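Chapter 4
Who Goes First? Turn Order in Party Games

I used to think turn order was the dull part of game design. You roll a die, the highest number starts, and everybody takes a turn going clockwise until somebody wins. Then I spent a winter helping test a party game called Plillham, and I haven't been able to look at a turn marker the same way again!

Plillham was a board game on a screen, with four players, one controller passed from hand to hand, and a short mini-game at the end of every round. Hagos Mersha had designed the board, and he was proud of it (he should have been, it was a lovely board). But we kept seeing the same thing in our test notes. The player who went first reached the good shops first, bought the good items first, and came into the mini-game with a lead. We logged 2,072 matches before the November build, and player one was winning far too many of them.

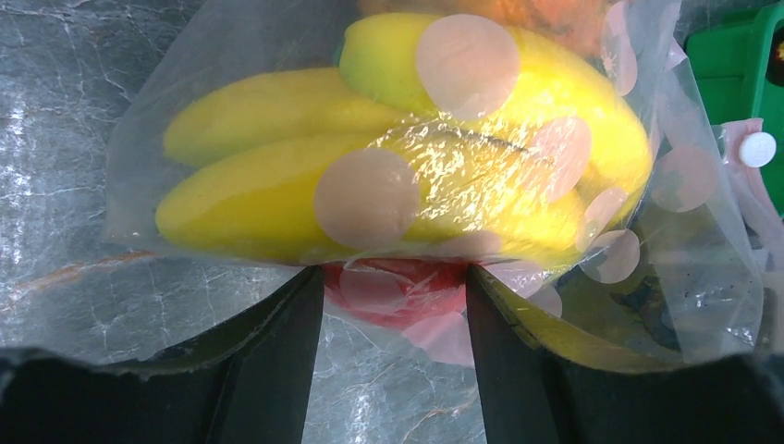

So we tried the obvious fix, which was to reverse the order every round. That helped the fourth player a lot. It also meant that same player now took two turns in a row, last in one round and first in the next, and boy, did people notice. My friend Murray Tuhiwai worked out that you could save up a Swap card for exactly that moment and wreck the whole table with it. He did this to me for an entire weekend.

What we ended up with was a bidding system. Each player starts with 20 coins, and before every round you secretly bid some of them for your place in line. If you want to go first you can, but you pay for it, and the coins you spend are coins you can't use in the shops. I loved it right away – my testers took longer to come around, mainly the younger ones, who bid everything in round one and then sat there broke.

Keep Plillham in mind as you read, because I'll come back to it whenever I need a game that got something wrong before it got it right. We'll also spend time with Hirker, a racing game where all the players move at once, and Polten, where the turn order depends on who is losing. You don't need to have played either of them. If you took my Game Design 101 class you've already heard me go on about Polten, so feel free to skim those pages.

One small request before you start. Grab any party game you own and play two rounds of it with friends, writing down who went first and who came out ahead. Two rounds won't prove a thing, but you'll want those notes for the first exercise.
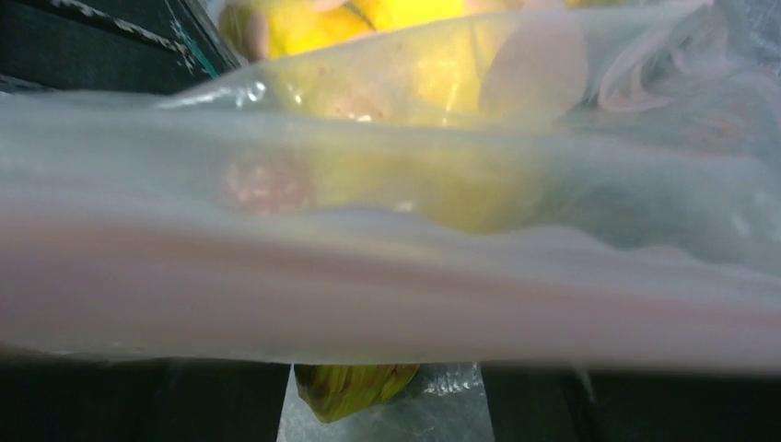 4.1 Fixed Order and the First-Player Advantage

A fixed order is one that's set at the start of a match and never changes. It's easy to explain and easy to program, and players always know when to put down their snacks and pick up the controller. Let's look at what it costs.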